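The Siege That Might Have Been a Long Weekend

August 2022

I've been stuck in the same chapter for most of the summer, so I'm going to complain about it here and then go back to it.
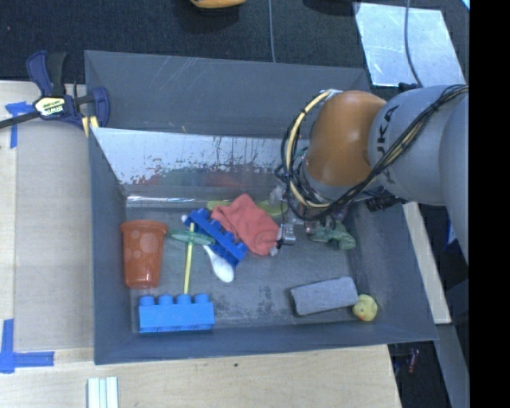

Ksawery Witkowska thinks I should stop calling it a siege. An army turned up, it sat outside the walls, it went away again, and if we called every one of those a siege then half the towns on the river would have had one a year. Fair enough, I said, but the town has a Siege Street and a Siege Fountain and a bakery that sells a siege loaf (dense, lots of caraway, I like it a lot), and you can't just walk in and tell people to repaint the signs.

If you're new: I'm writing a short history of Bitevach. It started as an article, and then I kept finding things, and now it's a book with a chapter plan taped up over my desk. Most of it is about tolls and timber and who was allowed to sell fish on which side of the bridge, which I find thrilling and my family does not. But everybody who hears I'm working on Bitevach wants to know about the siege, so the siege gets a chapter.

The story everyone tells goes like this. The duke's men camped on the north bank through a whole winter. The townspeople ate their horses, then their shoes. When there was one sack of flour left, the miller's widow baked it all into bread and threw the loaves over the wall, and the duke's men figured a town that could throw away bread must have plenty, gave up, and went home. Lovely story! I believed it completely until I was well into my thirties.

The trouble is that people tell it about a lot of other places too. Sometimes it's a pig that goes over the wall, sometimes a calf stuffed with grain, sometimes cheese. There's always a clever woman and there's always one last something. I knew that going in, and I still hoped our version would turn out to have a bit of actual widow behind it.

So what do we have from the time? Not much. There's the town account book, which is missing the pages you'd want, naturally. There's a letter from the abbot at Birow, upriver, grumbling that no barges have come through and he's short of wax. And there's a line in the gate register, in a cramped hand I've spent far too long with, that says the north gate was shut for four days "on account of the lord's people." Four days! You don't eat your shoes in four days. You'd barely have finished the ham.

Now, the register could be talking about something else. The north gate isn't the whole town, and a gate being shut isn't the same as an army being outside it. The abbot's letter is undated, and I've gone back and forth on whether it belongs to that year or the next one. My current feeling is that it's the same spring. Ask me again when I've had some sleep.

What I can say is that the winter doesn't work. The market dues were collected as usual right through the cold months, and there's a payment to a man for fixing the roof of the weigh house, with a bit extra for beer. Nobody fixes the weigh house roof while eating his horse. By the time you get to the four days it's nearly Easter, the river's open, and the duke (who owed money to pretty much everyone with a counting table) seems to have been on his way somewhere else.

The widow shows up later, and this is the part I'm having fun with. I can't find her in anything written in the first 80 years after the event. Then she pops up in a sermon, fully formed, apron and all, at exactly the point when the bakers and the millers were in a nasty fight over who could set the price of a loaf. The preacher was the brother of a miller. I don't want to lean on that too hard, but come on.

After the sermon she grows. The next writer gives her a name, the one after that gives her children, and by the time the railroad comes through she has a speech. It's a pretty good speech. I had to learn it in school and I can still do most of it if you get me started, with the arm gestures.

Aisyah Sinaga read the draft in June and wrote in the margin that I sounded mad at the widow. I was a little hurt and then I reread it and she was right. I'd been knocking down the story with such a big hammer that there wasn't anything left for a reader to care about. So I've moved things around. The chapter now opens with the gate register and the four days, told straight, as well as I can tell it: who would've been inside, what the price of rye was doing, how the watch was paid. Then comes the sermon, and the widow gets her own section, as somebody the town came up with when it needed her. I like her much better now that I'm not asking her to have existed.

I also cut two pages on siege engines. There weren't any siege engines. I'd just done the reading and wanted people to know.

The bit I still can't crack is the street. Siege Street is called that on the oldest map we've got, and the map is older than the sermon. So something stuck in people's heads before the preacher ever got to it. Either the four days scared people more than the register lets on, or the name is a muddle of some other word entirely. Herman Teoh has a theory that it comes from an old word for a seat or bench, and that it was just the street where the toll men sat. It's annoyingly plausible. I've asked him to write it up properly so I can cite it or argue with it.

Next up is the chapter on the tannery court cases. There are up to 10 lawsuits between the same pair of neighbors, depending on how you count the appeals, and not one of them mentions a duke. I can't wait.

Comments

Bayu Raju: My grandmother told it with a goose! Went over the wall alive and honking. She was from the Birow side though, so maybe they had their own version.

Fitriani Pillai: Please don't cut the speech completely. Put it in an appendix. Some of us also had to do the arm gestures.

Herman Teoh: The write-up is coming. I've found the bench word used for a toll stand in the Jindura charters, which isn't next door but it's the same river. I'd like one more case before I commit to anything.

Ksawery Witkowska: Still not a siege.

Bayu Raju: Asked my aunt. She says it was a gander.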